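Sprechzettel: Was ein kleines Parlament kann
Vortrag auf der Herbsttagung, November, Block nach der Kaffeepause

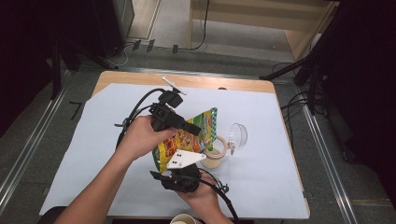
Guten Morgen zusammen. Kurz warten, bis alle sitzen. Wasser holen. Dann gleich rein, ohne die lange Begrüßung, die hat der Vorredner schon gemacht.

Einstieg: Ich möchte Ihnen von einer Minderheitsregierung erzählen. Ja, ich weiß, das klingt nach Seminar, dritter Stock, Heizung kaputt. Aber ich verspreche Ihnen, ich habe in den letzten Jahren kaum etwas Spannenderes verfolgt als das, was im Inselparlament von Skatmont passiert ist, nachdem dort die Koalition auseinandergebrochen war und zum ersten Mal keine Partei mehr wusste, mit wem sie am nächsten Morgen abstimmen würde.

(Karte zeigen, Folie 2. Nicht zu lange.)

Zur Orientierung: Skatmont ist selbstverwaltet, eigenes Parlament, eigener Haushalt, Außenpolitik macht das Festland. Zwei größere Orte, Gullow im Norden mit dem Hafen und Grelby im Süden, wo das Parlament sitzt. Wer von Gullow nach Grelby zur Sitzung fährt, ist lange unterwegs, und das spielt in dieser Geschichte tatsächlich eine Rolle, ich komme darauf zurück.

Was war passiert? Die alte Koalition stritt über die Hafengebühren. Vordergründig. In Wirklichkeit ging es um die Frage, ob die Einnahmen aus Gullow im Gemeinsamen Haushalt landen oder im Norden bleiben. Die Nordliste hat dann den Haushalt abgelehnt, die Regierungschefin trat zurück, und alle rechneten mit Neuwahlen. Die Zeitungen hatten die Wahlplakate praktisch schon besprochen.

Und dann kam Margus Vanags.

Hier Pause. Foto von Vanags erst auf Folie 4, also noch nicht klicken!

Vanags war damals Fraktionschef der zweitgrößten Partei, ein Mann, den außerhalb von Grelby kaum jemand kannte. Keine große Rede, kein Bündnisvertrag. Er ließ sich mit einer relativen Mehrheit wählen, im dritten Wahlgang, mit 2 Stimmen Vorsprung, und sagte am selben Abend im Radio einen Satz, den ich mir sofort aufgeschrieben habe: »Ich habe keine Mehrheit, also muss ich jetzt jeden Tag fragen.«

Folie 4. Jetzt Foto.

Warum begeistert mich das? Weil wir in der Regierungslehre jahrzehntelang so getan haben, als sei Stabilität dasselbe wie Mehrheit. Wer die Stimmen hat, regiert, wer sie nicht hat, stolpert. Und dann schaut man sich die Protokolle aus Skatmont an (die sind übrigens vollständig online, eine Freude!) und sieht ein Parlament, das auf einmal wieder redet. Die Ausschüsse tagen länger. Änderungsanträge werden gelesen. Abgeordnete der Opposition bekommen plötzlich Anrufe von Ministern, die vorher nicht einmal ihren Vornamen wussten.

Teil eins: Wie wurde abgestimmt?

Wir haben uns alle namentlichen Abstimmungen der Wahlperiode angesehen, 3,804 Einzelstimmen. (Achtung, auf der Folie steht noch die englische Schreibweise mit Komma. Gemeint sind dreitausendachthundertvier. Laut sagen, sonst fragt wieder jemand nach den Nachkommastellen.)

Das Schöne an diesem Datensatz ist, dass man die Lager wandern sieht. Bei der Fischerei stimmt die Nordliste mit der Regierung. Beim Schulgesetz stimmt sie dagegen, und die Regierung holt sich die Stimmen bei den Grünen. Beim Nahverkehr geht die Sache quer durch alle Fraktionen, und die Trennlinie ist am Ende die Frage, auf welcher Seite des Passes man wohnt. Wechselnde Mehrheiten, wie aus dem Lehrbuch, nur mit deutlich mehr Türenknallen.

Mein Lieblingsfall ist das Fährgesetz. Da darf ich ein bisschen ausholen.

Die Fähre zwischen Gullow und dem Festland wurde von der Reederei Calloway betrieben, der Vertrag lief aus. Die Regierung wollte neu ausschreiben. Die Nordliste wollte verlängern, die Grünen wollten eine öffentliche Gesellschaft. Drei Positionen, keine davon mehrheitsfähig. In der alten Koalition wäre das im Hinterzimmer entschieden worden, ein Papier, Fraktionszwang, fertig. Jetzt ging es in den Verkehrsausschuss, und der Verkehrsausschuss hat sich auf 10 Sitzungen mit der Sache befasst. Zehn! Für eine Fähre! Ich habe die Protokolle alle gelesen, und ab der vierten Sitzung wird es richtig gut, weil da zum ersten Mal jemand fragt, wer im Winter eigentlich fährt.

Herausgekommen ist eine kurze Verlängerung mit Winterpflicht, und parallel wurde eine öffentliche Gesellschaft vorbereitet. Calloway hat protestiert und dann unterschrieben. Die Nordliste hat sich gefeiert, die Grünen haben sich gefeiert, und Vanags hat an dem Abend gar nichts gesagt, was ich für eine seiner besseren Entscheidungen halte.

(Falls die Zeit knapp ist: Fährgesetz kürzen, aber die Winterfrage drinlassen.)

Teil zwei: Was hat nicht funktioniert?

Ich bin Fan, aber ich bin auch Wissenschaftlerin, also kommt jetzt die Rechnung.

Erstens das Tempo. Alles hat länger gedauert. Das Wohnungsgesetz wurde in der ersten Lesung zurückgezogen und kam erst fast ein Jahr später wieder, in dieser Zeit sind die Mieten in Grelby munter weitergestiegen. Wer damals eine Wohnung suchte, hatte von der schönen Debattenkultur wenig.

Zweitens die Belastung der Abgeordneten. Das Parlament ist ein Teilzeitparlament. Die Leute haben Berufe. Wenn jede Abstimmung knapp ist, kann keiner fehlen, und wer aus Gullow kommt, sitzt bei schlechtem Wetter eben die Nacht über in Grelby fest. Eine Abgeordnete der Nordliste, im Hauptberuf Hebamme, hat mir im Interview erzählt, dass sie in dieser Wahlperiode öfter auf dem Sofa im Fraktionszimmer geschlafen hat als je zuvor. Sie hat nicht wieder kandidiert. Das Pairing, also die Absprache, dass bei Abwesenheit auf der einen Seite auch auf der anderen jemand aussetzt, gab es dort schlicht nicht, und es hat viel zu lange gedauert, bis man es eingeführt hat.

Drittens, und das wird gern vergessen: Verantwortlichkeit. Wenn jede Mehrheit anders zusammengesetzt ist, wen strafe ich dann bei der Wahl ab? In unserer Nachbefragung, 1,000 Teilnehmende (tausend, wieder die Kommasache), konnten viele nicht sagen, welche Partei den letzten Haushalt mitgetragen hatte. Ich will das nicht kleinreden. Eine Demokratie lebt auch davon, dass man jemandem die Schuld geben kann.

Kurz ins Publikum schauen, hier wird meistens gelacht. Wenn nicht, weiter.

Teil drei: Der Haushalt

Der Haushalt ist der Moment der Wahrheit, da kann man sich nicht durchmogeln. Vanags hatte gesehen, woran seine Vorgängerin gescheitert war, nämlich an den Hafengebühren, und er hat etwas sehr Schlichtes getan: Er hat den Streit aus dem Haushalt herausgenommen. Die Gebühren wurden in einem eigenen Gesetz geregelt, vorher, mit eigener Mehrheit. Ein fester Anteil bleibt in Gullow, der Rest geht in den Gemeinsamen Haushalt, und alle zwei Jahre wird neu verhandelt. Damit konnte die Nordliste dem Haushalt zustimmen, ohne ihren eigenen Wählern etwas erklären zu müssen.

Ich finde das großartig, gerade weil es so unspektakulär ist. Eine Verfahrensfrage! Reihenfolge der Abstimmungen! Wer von Ihnen Geschäftsordnungen liest, nickt jetzt vermutlich, und allen anderen kann ich nur sagen: Lesen Sie mal eine. Paragraf für Paragraf. Da steht drin, wer Macht hat.

Folie 11, Ablaufschema. Links anfangen, Pfeile einzeln einblenden. Der dritte Pfeil hängt beim Export manchmal, dann einfach weiterreden.

Was man an dem Schema sieht: Der Ältestenrat legt die Tagesordnung fest, und dort hatte die Regierung ebenfalls keine Mehrheit. Sie musste also schon um den Zeitpunkt einer Abstimmung werben. Das hat am Anfang für Chaos gesorgt, Punkte wurden von der Liste genommen, wieder draufgesetzt, einmal stand dasselbe Gesetz zweimal darauf. Nach einigen Monaten gab es dann ein wöchentliches Vorgespräch der Fraktionsgeschäftsführungen, informell, ohne Protokoll, und von da an lief es.

Ohne Protokoll ist für mich als Forscherin natürlich ärgerlich. Ich habe mit allen Beteiligten gesprochen, und sie erzählen alle eine etwas andere Geschichte darüber, wessen Idee das war.

Teil vier: Was können andere davon mitnehmen?

Vorsicht, hier nicht zu dick auftragen. Skatmont ist klein, man kennt sich, man trifft sich beim Einkaufen. In einem Parlament mit mehreren hundert Sitzen sieht das anders aus. Trotzdem ein paar Gedanken, die sich meiner Meinung nach übertragen lassen.

Wer ohne Mehrheit regiert, braucht gute Ausschüsse, und gute Ausschüsse brauchen Personal. In Grelby hat man den wissenschaftlichen Dienst aufgestockt, und zwar auf Antrag der Opposition.

Dann die Sache mit dem Pairing: von Anfang an regeln, schriftlich, bevor der erste Streit da ist.

Und die Öffentlichkeit. Die Parlamentsverwaltung veröffentlicht inzwischen nach jeder Sitzung eine einfache Übersicht, wer wie gestimmt hat, auf einer Seite, in verständlicher Sprache. Das beantwortet einen Teil der Frage nach der Verantwortlichkeit. Ich würde mir das für jeden Landtag wünschen, für jeden Gemeinderat auch.

Zur nächsten Wahl: Vanags tritt wieder an. In den Umfragen liegt er vorn, aber wieder ohne Mehrheit, und die Nordliste hat bereits erklärt, sie wolle diesmal Ministerposten. Es kann also gut sein, dass das Ganze in einer gewöhnlichen Koalition endet. Ich wäre ein bisschen enttäuscht, das gebe ich zu!

Fragen. Erwartbar sind: Vergleich mit Skandinavien (Reservefolie 16), Rolle des Festlands (nur kurz, das Kapitel ist noch nicht fertig), Datensatz (Link steht auf der letzten Folie, Codebuch folgt). Falls jemand nach dem Misstrauensvotum fragt: Es gab eines, es scheiterte, Details auf Folie 17.

Danke an die Kolleginnen aus dem Archiv in Grelby nicht vergessen.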